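The Desk as a Wiring Problem

Lighting, cable slack and the footprint of a monitor stand decide how much of a work surface can be used

A desk 1750 mm wide looks generous on a floor plan. Once a monitor, a task lamp and their power leads are in place, the part left for paper and forearms is a good deal smaller, and most of the loss happens in the back third.

Erzsébet Kocsis fits out small offices under the name Hendetti. She begins each job with the surface bare and a tape measure, and she sets the stand before anything else. A V-shaped stand has a low, open footprint, but its legs splay forward into the working area. The ground between them is good for a pen tray or a notebook. It is a poor place for a power brick, which ends up wedged against one leg and pulls its lead tight whenever the screen is turned.

The lamp comes second. A small lamp on a round base can be shifted by hand many times a day, so its cord needs slack behind the base and a clear path to the outlet. Kocsis puts the lamp on the side opposite the grommet, which keeps its cord out of the monitor bundle.

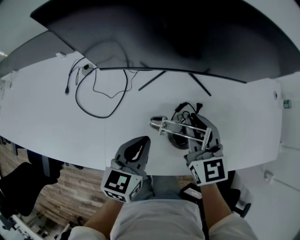
Nabil Nimri disagrees on the lamp. He would run every lead through the one grommet, lamp included, and accept a longer cord across the back edge — one exit point, in his view, is easier to trace when something has to be unplugged.

Both methods work if the slack is dealt with. Kocsis allows 17 cm of free cable at the monitor and the same at the lamp. Anything beyond that goes below the desktop, in a tray or a fabric sleeve. The Bralberg tray she uses most often is fixed six centimetres in from the back edge, deep enough to clear a wall skirting and shallow enough to reach from a chair. Pálfi makes a clip-on version for rented offices where drilling is not allowed. It carries less weight and should not be asked to hold more than one adapter.

The order of work matters more than the hardware. Unplug everything and lay the cables out on the desktop. Straighten each one along its full length and label both ends. Leads with no matching device go in a box for a month. The rest go back one at a time, monitor first, starting at the device and working toward the outlet. 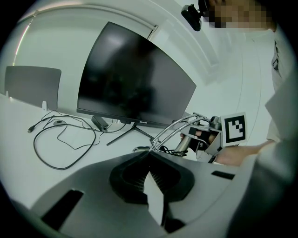
Coils should be loose, no tighter than the width of a hand, and held with hook-and-loop strap. Zip ties bite into the jacket and have to be cut at every change. An adapter needs air on all sides, so it should not be buried in the centre of a bundle.

Grommet covers are often left off after the first rewiring. Most have a notch on one side, and the notch should face the wall. The Geren insert has a brush lining that grips thin leads but will not pass a moulded plug.

For a desk of this type Kocsis budgets about 181 dollars in parts, labels included. She books the follow-up visit for February, when the holiday chargers have found their way onto the desktop and the labels have started to peel.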